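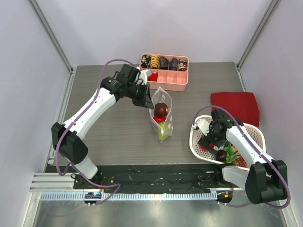 Amrit Bélanger would like it noted before we start that a two-arm kit should be judged on bags and not on blocks, because any arm on sale can stack blocks. I agree with most of that, and the talk is arranged accordingly. The objection to it comes in the section on scoring.

Opening, keep short.

Subject is the Heltirow two-arm kit, sold by Trernside as a bench package: two arms, two grippers, enclosure panels, controller, software license. Review unit was on loan. Trernside saw the measurements before today and did not see the conclusions. Say this early, people will ask.

The task on screen is bag packing. Clear bag standing open on the bench, one gripper at the bag, the other down in the basket. Leave the picture up through the next two sections.

Why a bag.

A rigid box has an opening that stays where it was at calibration. A thin plastic bag does not. The mouth changes shape when anything touches it, and the wall is transparent, so depth data near it is poor. The contents of the basket also overlap, and the gripper has to get between items that touch each other. Both problems turn up in one task, with parts that cost very little to replace.

Mention that a bag standing up by itself is the easy case. A bag lying flat needs two hands to open and is outside this review.

Setup and installation.

Unboxing to first motion took one working day with two people. Most of that went on leveling and on cable routing. The manual shows the routing for a single arm and says to mirror it for the second, and the mirrored version pulls at the elbow when the forearm is fully extended. Leave slack there. We re-routed ours twice.

The walls are plain and pale. That helps segmentation and does nothing for clear plastic.

Calibration is guided and takes 10 minutes per arm. It has to be repeated whenever the base bolts are touched. The software will not remind you.

Measurements.

Bench height was set once and not changed. Usable reach from the base axis came out at 588 mm with the gripper pointing down, and 545 mm with it tilted as needed to get under a bag edge. Plan the layout with the smaller number. The Trernside data sheet gives one figure only and does not state the wrist angle. (Pause here, somebody usually wants these repeated.)

Shared workspace is narrower than it looks on the drawing. Both arms can reach the center, but the planner keeps a safety margin between wrists and will stop one arm until the other clears. For bag work this matters at one point only, when an item is being lowered in while the other gripper is at the rim. The margin can be reduced in settings. We reduced it by one step and left it.

Grippers.

Pointed fingers, as supplied. Good for edges and for getting into a crowded basket. Less good on anything round and shiny, where contact area is small and the item turns in the grasp. The Rustad pad set fits the same mount and gives more area, at the cost of thicker fingertips. We would buy both and accept the changeover.

Grip force is set per program, and there is no per-item profile unless you add the Vornine software module, priced separately. I have not tested Vornine and will not comment on it beyond the price list.

Scoring.

Amrit wants one pass or fail per bag. My objection is that a bag can be full and still be a bad result, with an item jammed at the mouth or the wall stretched. I score three things separately: item grasped, item released inside, bag still upright afterward. The handout has the form. Use it as is or change it, there is no license on it.

Do not give a single success rate for the kit. Ours depends on the basket contents and would be quoted without them.

Service.

Two tickets opened during the loan. The first, on cable routing, was answered the same day with a revised drawing. The second, on the missing calibration reminder, is still open – Trernside says May.

Who it suits.

Labs and small integrators who want two arms on one bench and can write their own task code. Buyers looking for a packing cell should ask for a quote on a finished system.

Questions. If asked about cycle time, refer to the handout, page two. If asked about price, the quote on the last slide is dated Sun 16 February and excludes shipping.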